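From: Kristýna Halás
To: Udstead Tenants and Neighbors list
Date: 21st May
Subject: Re: [udstead-list] bulky pickup + the bag question AGAIN

Khadija, thanks for this, answering in pieces bc I have to be out the door in a minute.

Khadija Gaber wrote:

> Hi all,
> I called the city hauler again about bulky pickup. They will not give
> us a date until we send a list of what is going out. Also three
> people have now asked me whether small bin liners can go down the
> chute loose or whether they have to be inside a big bag. I honestly
> don't know what the current rule is. The sign in the Meireles
> building says one thing and the sign in ours says another.
> And does anyone still have the key to the side gate on Drusitz
> Street? Mine doesn't turn anymore.
> Khadija

OK. Bags first. The sign in our building is the old one. It went up when we still had the front-load dumpster and it should have come down last September when Varkton took over the trash contract. The Meireles sign is right. Small liners go inside a bigger bag, bigger bag gets tied, then chute. Loose little bags were catching on the lip at the second floor and splitting, and whoever lives by that door knows exactly what that smells like in summer.

If you only have a little bit – one bathroom bin, one bedroom bin – just empty them all into the kitchen bag on the night you take it down. That's what I do. Go room to room with the kitchen bag, tip, put the same liner back if it's only tissues and receipts and that kind of thing. One liner can last weeks. I used to change every single one every time and was going through a box of them like nothing.

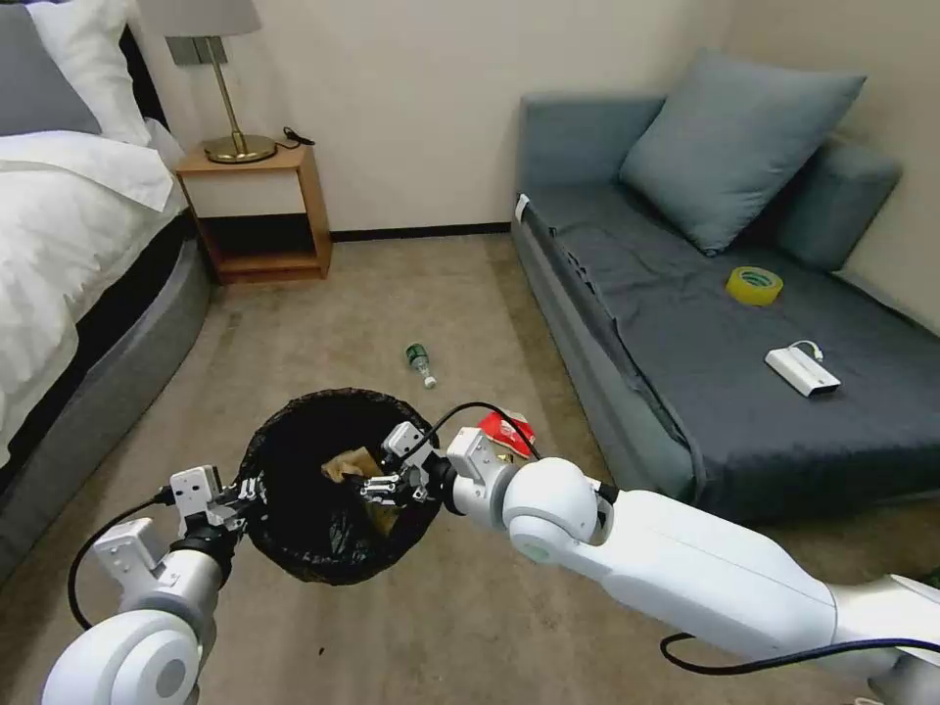 Also, and this is a pet peeve, please don't buy the scented ones on my account. Someone left a box outside my door as a thank you, very sweet, they give me a headache. They're on the shelf in the laundry room, take them.

Bulky list. What I have so far, from emails and from people stopping me on the stairs:

apt 5, a box spring and a broken desk chair
apt 2, an AC unit, dead (check if they take these, I think it needs a tag because of the coolant)
Meireles side, two dressers, one without drawers
me, the bookcase that's been in the hallway since forever, sorry, I know

If yours isn't there reply to the list, not just to me, I lose things. Mattresses have to be in a plastic cover or they leave them on the curb, and then we get the fine. Last one was with the wrong unit number on it and it took ages to sort out. The Varkton account number is 461 if anyone else ends up on the phone with them, they ask for it before they'll even say hello. Ask for the bulky desk, not the general line. The general line just reads you the web page.

Rugs. Same person asks every time so – rolled, tied, no longer than you can carry alone. Cut it if you have to. Paint cans no. Never. They have to go to the county drop off and they have to be dried out, you can pour cat litter in there and leave the lid off for a few days.

Side gate. It's the lock not your key. Mine sticks too, I pull the gate toward me hard and then turn and it goes most of the time. I put some graphite in it which helped for maybe a week. Does somebody know who we call for that now? The number on the old contact sheet goes to a dentist.

One more thing I forgot, recycling. Pizza boxes, the clean half can go in, tear off the greasy part. Cartons yes. Plastic bags NO, not even if the recycling is inside them, dump it in loose and take teh bag home. They rejected the whole cart because of this and it sat there until the next pickup.

Khadija if you want I can make one new sign for both buildings and we tape over the old ones. I'd keep it to a few lines. The current one is a full page of tiny print and I don't think anybody's read past the second paragraph incuding me. Send me whatever you think has to be on it and I'll print it at work.

Gotta run

Kristýna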